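Swanepoel team builds up two-arm lifting examples in simulation ahead of March deadline

SORKTHORPE - The small robotics group at Swanepoel has started its second round of example gathering for Nerkier, the learning system it wants running two-handed lifts by the end of March. All of it is in simulation for now. No hardware until the numbers look better, the group says.

The job is simple to say and a pain to do. One wide black block on a table, two white arms, one on either side. Get both grippers onto it, pick it up, hold it level, put it down. A person steers both arms from a desk in the next room, and every joint angle and every virtual camera view gets written to disk. Then reset and go again.

"People think we're teaching it to lift," said Evanthia Giannakopoulos, who runs the collection work. "Lifting is the easy bit. We're teaching it where to put its hands before it lifts."

The block is the reason the first round went badly. It's wide on top and narrow at the base, so the sides lean in as they go down. Grab it low and the fingers meet a slope. Grab it high and you get a better edge but the wrists end up at awkward angles. The operators in round one all had their own habits, and the system learned a mushy average of them.

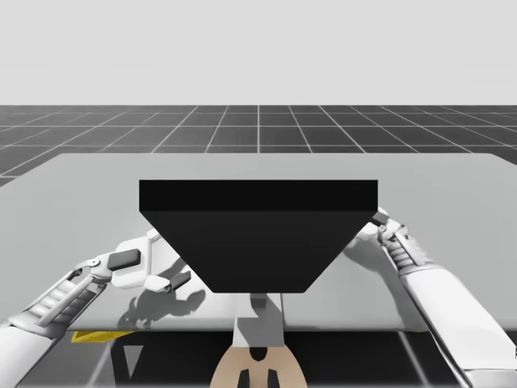 So round two has rules. Each operator gets a starting pose drawn at random and has to finish the approach from there, no backing out to a favorite spot first. Approaches where one arm arrives well before the other are kept, not tossed. Giannakopoulos wants those in the set on purpose. Round one was nearly all tidy, matched approaches, and when the trained model got one arm out of step it just froze up.

The target is 100 accepted runs per starting region. As of this morning the group had 82 in the first region and was moving on to the next one in parallel, with 2 operators working at once and a third being trained up. A run takes up to nine minutes when it includes a bad grasp and a recovery, a lot less when it goes clean.

Bad grasps stay in too, as long as the operator recovers. Runs where the block tips over and stays over get a separate label and go in a different folder. Nobody has decided what to do with that folder yet.

Software for the recording comes from Trundeck, a toolkit the group picked up last year and has been patching since. The main patch deals with timing. The two arm streams used to drift apart over a long run, enough that a replay would show one hand closing a beat late. That was fixed before round two opened, and the old runs were re-checked. Some were dropped.

Operators also flagged a problem with depth. From the default view it is hard to judge how far a finger is from the block, seeing as the block is close to solid black and gives you very little shading to go on. Many of them steer by the shadows on the tabletop instead. Giannakopoulos was fine with that for people but less keen on the model picking up the same trick, so lighting direction will be varied in teh next batch.

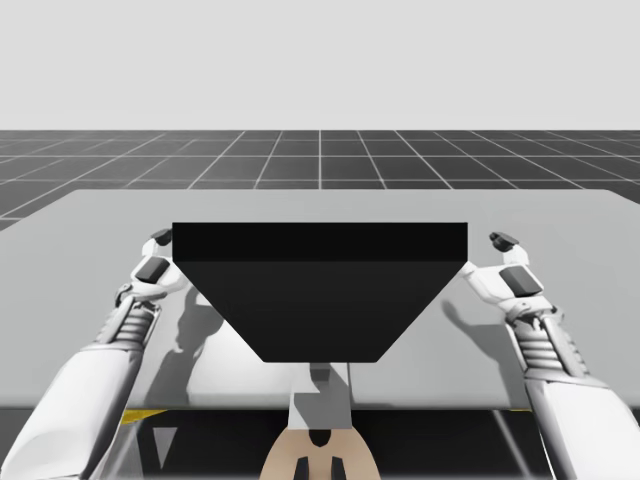 Why not let a script generate the runs and skip the operators?
The group tried it. Scripted runs all came out looking alike, and a model trained on them did well from the scripted starts and poorly from anywhere else. Human runs are slower and messier but they cover more ground, and they include the small corrections near contact that the script never made.

A scripted set may still get used to pad out the easy starting regions. That call comes after the first training pass, which is booked for the night after collection closes.

What counts as success has changed a little as well. In round one a run passed if the block left the table. Now it has to come up level, hold, and go back down without a bump. Giannakopoulos reviews the borderline ones herself, usualy in the evening, and sends a short note back to the operator with each rejection. She said the notes did more for quality than any of the rules.

"First week I was rejecting a lot. Grip too low, grip too low, grip too low. I could have made a stamp."

Next up after the block: a taller shape with the same kind of sloped sides, then two objects on the table together. The taller shape is already modeled. The two-object task is on hold until the group sorts out how operators should mark which one they are going for.

Swanepoel plans to put out the accepted runs along with the labels once round two is closed and the re-check is done. Format will be the plain Trundeck one, with a converter. The failed-run folder is not part of that release.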